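How do I keep cloth shopping bags from going dingy?

Posted by lunura_lane, 2025-06-14

I've got a whole pile of white cloth bags by the back door and the handles have all gone a bit tan. Can they go through a hot wash, or will they shrink on me?

wihongi401
Cold wash, line dry. Done mine for years.

Clirstead Gran
Oh, I do love a good cloth bag! I'd be careful with hot water, love, as cotton ones can come up a whole size smaller – mine did, and it barely held a loaf after. Rub a little plain soap into the handles first and leave them 2 hours in a cool tub.
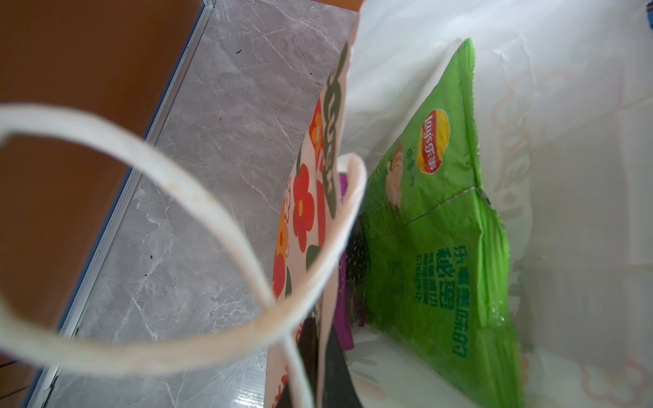 Then pull them back into shape while they're damp and hang them by the bottom seam, so the colour dries even and the handles don't stretch.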